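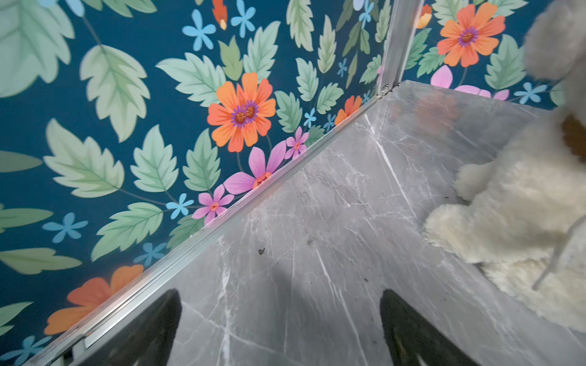
Flullel Play Corner: Frequently Asked Questions

Updated Wed 9 November

What is the Flullel?

It's a play corner for homes that don't have a spare room to sacrifice. You get wall panels with floral wallpaper already on them, a gray marble-look floor, and aluminum trim to hold the edges and the back corner together. Pament has been selling it out of our Sengar store since January, mostly to people who came in for something smaller.

Do toys come with it?

They don't. The corner ships bare, and it stays that way for as long as it takes a child to cross the room. We do sell toys separately, and most customers seem to have a few already.

Why such loud wallpaper?

We tried a tasteful beige. It looked like a dentist's waiting room, and every smudge showed. The current print has big green leaves and orange and pink flowers on a dark teal background, and it hides fingerprints so well that we no longer know how many there are.

Can I get it in a different pattern?

There is one other print, called Grorard, with stripes. It costs the same and sells about as well as you'd expect stripes to sell next to flowers. We keep it in stock out of loyalty.

Is the floor real marble?

Please lift one end of the box and ask again. It's a printed surface, sealed on top, and it wipes down with a damp cloth. Crayon comes off with a little dish soap if you get to it the same week.

How long does assembly take?

Nearly 30 minutes for two adults who are speaking to each other. Start with the corner post, slide both wall panels into it, then press the lower trim along the seam. If you fit the trim first, the second panel won't go in, and you'll be taking it all apart again. The instructions say this on page 2, in bold, and we still get the calls.

Will the wallpaper peel?

It can lift at the edges if the trim isn't pushed all the way down. Press it flat, push the trim until it clicks, and leave it alone overnight. Replacement panels are part number 127. Please give us the part number when you order — "the flowery one" describes most of what we sell.

What toys work best in there?

Things that stay roughly where they're put. Plush animals are good because they lean in corners without complaint and make no noise when they fall over. Wooden letter blocks are good too, with the understanding that they will be kept in a heap. A small whiteboard on a stand gives the drawing somewhere to go other than the walls. We'd leave out marbles, anything with slime in the name, and the xylophone your brother-in-law bought.

My child only makes piles. Should I be teaching her to spell with the blocks?

You could, but a pile is a perfectly respectable use of an alphabet. Sit down nearby, pull out one letter, say what it is and put it back. She may take an interest, or she may take the block away from you.

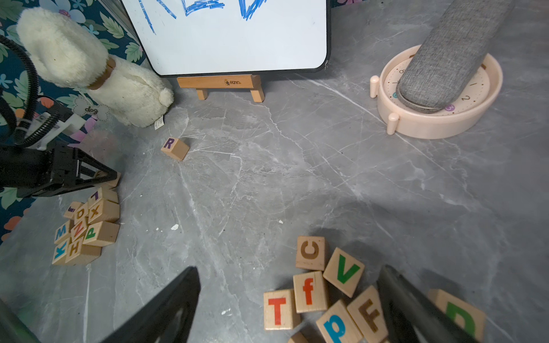
How do I clean wooden letter blocks?

Wipe them with a barely damp cloth and dry them right away. Don't soak them or put them in the dishwasher, as wood swells and painted letters can flake. For sticky spots, use a drop of mild soap on the cloth and go over the block again with plain water.

Can labels or decals go on the wallpaper?

Vinyl ones can. Put them low, where your child can see them, and smooth them from the middle outward. Some parents label the spot where each toy is supposed to live. The toys rarely read them, but it does settle arguments at bedtime. To remove a decal, warm it with a hair dryer and pull slowly.

What about washing the plush toys?

Check the care tag before anything else. If it allows machine washing, use cold water inside a pillowcase and air dry. Long fur comes out looking like a bad decision, then recovers once you brush it. Take off any collar or ribbon that's made to come off.

Can I return it?

You have 3 weeks, with all the trim pieces, to the Sengar store or by mail. Drawn-on panels can't be refunded, however promising the artist.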